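Open day at Boltemier, 8th May

We got off the bus one stop too early, so we came in the back way, past the bicycle racks and the big blue doors where the deliveries go. A good mistake! Frans Peeters was standing there with a coffee and took us through the bale yard before the official tour had even started. Boltemier handles household packaging for 19 villages, and I had expected to find it interesting in a dutiful sort of way. I ended up staying until they began stacking the chairs.

The hall itself

The main hall used to be a furniture warehouse and you can still read the old bay letters on the pillars. The belt runs down the long side, the balers stand at the end, and there is a gallery upstairs where visitors can look down on all of it. It's loud, but you get ear protection at the door. Frans let us touch a finished bale of mixed film, and it was as hard as a tree trunk. One of those weighs roughly 4,000 grams per armful before pressing, he told us, and then laughed at our faces, as none of us had any idea what an armful was. (I still don't.)

What I liked most was watching the film come off the belt. Bottles and tubs behave well. Film doesn't. It folds over other things, it catches the air, and a candy wrapper can travel the whole length of the hall stuck to the side of a milk carton. Geetha Nadar works on the film line and answered everything we threw at her, including my very long question about coffee bags, which have a shiny layer inside and go in a separate stream here. She asked us to please stop stuffing small wrappers inside bigger ones. I have done that for years and thought I was helping!

Lunch

Soup and rolls in the canteen, paid for with tokens. The Verbeke bakery had brought a tray of currant buns and they were gone by noon. Go early if you want one.

The Nasley room

After lunch we went across the yard to the Nasley room, which is the part I'd tell everyone to see. The idea is simple: you practice clearing a table after coffee. Wrappers, packets, small boxes, the bits that get torn off and left behind, all of it to be picked up and sorted before you leave. Marloes Aerts runs the room and she has kept it homely, with no steel benches and nobody shouting at you. She likes a proper cloth on a table, and I have to say the cloth won me over completely. It's cream, with red zigzag-edged diamonds and others outlined in teal, and rows of little yellow-green triangles. I asked where she had found it and got a ten-minute story about her aunt's attic, which I enjoyed very much.

I learned more there than on the gallery. Glossy wrappers are a nuisance to pick up on a busy pattern, and the small torn scraps are worse, because your eye slides right over them. Marloes's advice was to begin with the big crumpled pieces, then the packets, and leave the scraps for a last sweep with the flat of your hand. She also prefers a basket with holes in the sides to a solid bin. You can see what's already in there, and crumbs fall through onto the cloth, where you can shake them off outside.

Josefien Baert, who came with me, went straight home and changed her whole kitchen drawer around. I haven't gone that far, but I did buy a plastic basket.

One small grumble: the room is popular and the line went out the door. There was a sign-up sheet with 20 places on it and it filled up before the second tour. Thijs Van Beek, who had the clipboard, was very patient with everybody and squeezed us in at the end – thank you, Thijs.

By then it was a lived-in sort of table, with a tall pink thermos at the back, red and white and blue and white packaging near it, a lilac basket tipped on its side, and a big crumpled piece of shiny red plastic held upright above the cloth. 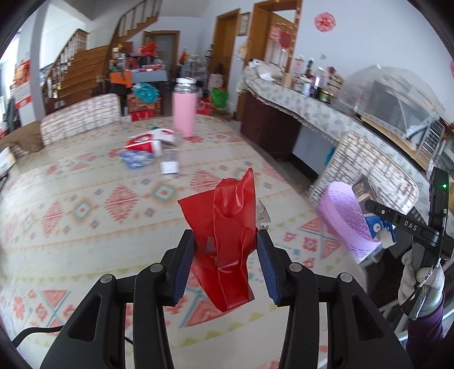

Getting there

Bus 56 from the station, and stay on until the stop after the Coseck garden center. Parking is on the grass. Wear closed shoes, or they won't let you into the main hall.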